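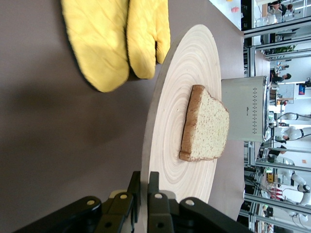
Fig. 1. Wrist view, bread task. Slice on round board, toaster behind, two-finger gripper open.

Unit 4. Reviewing a packaged gripper kit: the Smadi wrist set from Narnmont
Notes: Thu Ninh, 1 Oct 2018

The kit has three parts: two-finger gripper, wrist camera, and the Lestico control license. List price is 3,428 with the license, 563 for spare fingers.

Points to check in any review:
Rated cycles. The vendor states 1,000 between services — ask under what load.
Camera placement. The fingers take up the lower part of the view, so plan the approach before the object passes between them.
Soft items. Bread and quilted mitts deform under grip. Rigid test blocks do not show this.

For March: compare with the Drilico set over 500 grasps and report failures by object type.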